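## Board stock and storage: changes for the coming season

The club now stores its playing equipment in the lower room at Roussel Hall. The move was finished in August and affects how sets are drawn, returned and repaired. 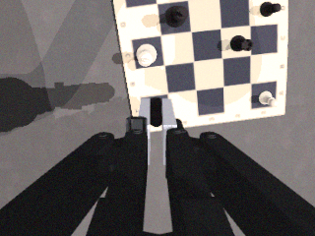

Humidity is the main concern with the new room. The old cupboard shared a wall with the kitchen, and several of the folding boards had lifted at the hinge after two winters beside it. The lower room has no plumbing and a sealed floor. A data logger has been left on the middle shelf and will be read monthly until the end of the season. If readings stay within the range recommended for timber boards, the tournament sets will be moved across from the Gola Street store as well.

Shelving is arranged by king height. Full-size sets are at waist level, junior sets are below them, and analysis sets are on the top shelf with the demonstration board. Each bag carries a colour tag matching its shelf. Please return bags to the tagged shelf even when another is closer to the door.

Missing pieces should be written on the card inside the bag. Do not borrow a piece from another set to make up the number. Most of last year's incomplete sets came from this practice, and sorting them took longer than replacing the pieces would have. Spare pawns and knights are in the Drutex tin by the light switch. Spare queens are issued with every full-size set.

Clocks have been separated from the boards. Digital clocks are stored with one battery removed, and the loose battery is kept in the same pouch. The Fiklow units lose their custom settings when this is done, so arbiters need to re-enter the time control and increment before round one. A laminated sheet with the key sequence is on the inside of the cupboard door. Analogue clocks are to be left unwound.

Vinyl boards should be rolled with the printed side out. Boards rolled the other way curl upward at the corners and tip the rooks. A board that has already curled can be flattened under a table top overnight. Do not use a heater.

The replacement budget for this season is $500. It will go first to vinyl boards for the junior section, then to clock pouches. Requests for anything else can be left in the equipment folder before the next general meeting.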